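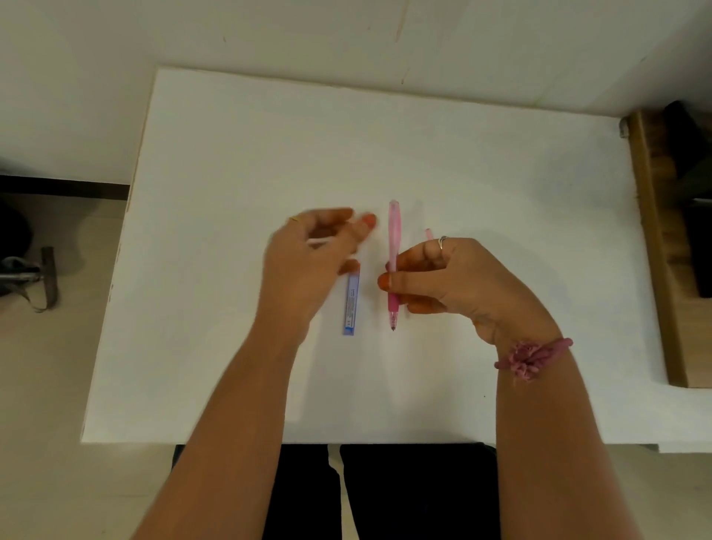

Reading time: 2 min (377 words)

3.2 Small writing tools and the cost of refilling them

Figure 3. Refill task at a cleared white table. The mechanical pencil is held upright in the right hand, with the slim case of leads lying beside it.

The second group of tasks deals with upkeep: the short jobs that keep a desk tool usable but that people seldom mention when asked how they spend their time at a desk. In the Fletonton diaries, which ran through April, participants logged 3,477 separate desk activities. Of these, 537 were upkeep tasks, and refilling a mechanical pencil was the one most often left out of the evening summary, even when it appeared in the notes made during the day.

We follow Ledesma's split between "carrying" objects and "feeding" objects. A pencil is a carrying object while a person writes with it and becomes a feeding object once the lead runs out. The refill case stays in the second class throughout. It has no use of its own, and most participants stored it apart from the pencil, in a drawer or at the bottom of a bag. Search time was coded separately for this reason and is reported in Section 4.

The refill is a two-handed job. Leads are thin and break easily, and the usual habit is to keep the pencil in one hand while the other handles the small parts. In Figure 3 the left hand is curled in what looks like a pinch on a thin white stick-like object, while the pencil is held with its tip toward the near edge of the table. The case lies flat, just to the left of the pencil. We coded this layout as "near": every item needed for the job is within reach of both hands without moving the forearms off the table.

Layouts coded as "far" were more common in shared rooms. Viera Rusnák, who did the first round of coding, suggested that people clear less space when the table is not their own - they work on a corner or in their lap. Melquiades Cuevas coded the same material a second time without seeing her labels. Where the two disagreed, the item was dropped, which left 1,956 activities with a layout code.

One point of method should be noted. The Dastier scheme treats rings, bracelets and watches as part of the hand and does not code them. We kept this rule, although several participants in the Kirnside pilot wrote that they took off loose wristwear before fine work. A later version of the scheme could include it as a yes/no item.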